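**Pastard browser extension – progress report to the Gerklow Fund**

Prepared by Kalliopi Vrettos, project lead
2024-10-02

Dear Teodora,

This is the second report under our grant. It covers the work since February and follows the headings you asked for in your letter. The budget table is sent separately by Panagiotis Vlachopoulos, so I mention money only where it changes the plan.

## What was promised

Pastard is a browser extension which saves web pages for reading without a connection. In the application we promised three things for this period: a version for Firefox with the same functions as the Chromium one, an import tool for people who already keep their reading lists in Bramora, and a first test with readers who use a screen reader.

## Firefox version

The Firefox version is finished and we use it ourselves every day. It took longer than we planned. The two browsers do not treat background work in the same way, and our code for saving a page assumed that it could continue after the tab was closed. In Firefox this assumption was wrong in several places. Min-kyu Kang has rewritten this part, and now both versions share the same saving code, with a small separate layer for each browser.

Two functions are still missing in Firefox: saving a selection from the right-click menu, and the keyboard shortcut for opening the list. The first one is written but not reviewed. For the second one we must choose another key combination, as the present one is already taken by the browser.

## Import from Bramora

The import reads the export file and creates the folders and tags. We tested it with 29 export files given by users, the largest with 285 saved pages. All the files were read to the end, but in 5 of them the dates of saving were lost. The reason is an older date format which Bramora used in the past. Melina Panagiotou has prepared a correction and it will be in the next test release.

One question remains open. When the same address is already in the user's list, we now keep both entries. Some testers found this annoying, others were glad that nothing was deleted. I would prefer to ask the user once, at the beginning of the import, and then do the same for all entries.
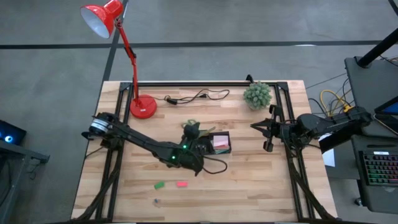 *Worktable with red desk lamp.*

## Screen reader test

This part is late. We had agreed with the association Tsegaye to find the participants, and they did so quickly, but our list view was not ready. The buttons had no proper names and the focus jumped to the top of the page after each deletion. It did not seem right to take people's time for problems which we already knew about. These are now repaired, and the sessions are planned with the same participants. Tsegaye has accepted the change and does not ask for an additional fee.

## Changes to the plan

We would like to move the synchronisation between devices to the last period of the grant. It was planned to begin now, but Min-kyu is the only person who knows the storage part well, and he should first finish the Firefox work. The total sum stays the same. If you need a formal request for this change, please send me the form and I will return it signed.

We have also stopped the work on the toolbar themes. It was a small item, and very few users answered our question about it. The hours were used for the Bramora import.

## Next steps

- Review and release the right-click saving for Firefox (Min-kyu)
- Correct the old date format and add the duplicate question to the import (Melina)
- Hold the screen reader sessions and write a short public summary (Kalliopi)
- Update the help pages, which still show the old list view (Panagiotis)

The test release can be sent to you together with the installation notes if you wish to try it. Please tell me which browser you use – the steps are a little different for each.

With kind regards,
Kalliopi Vrettos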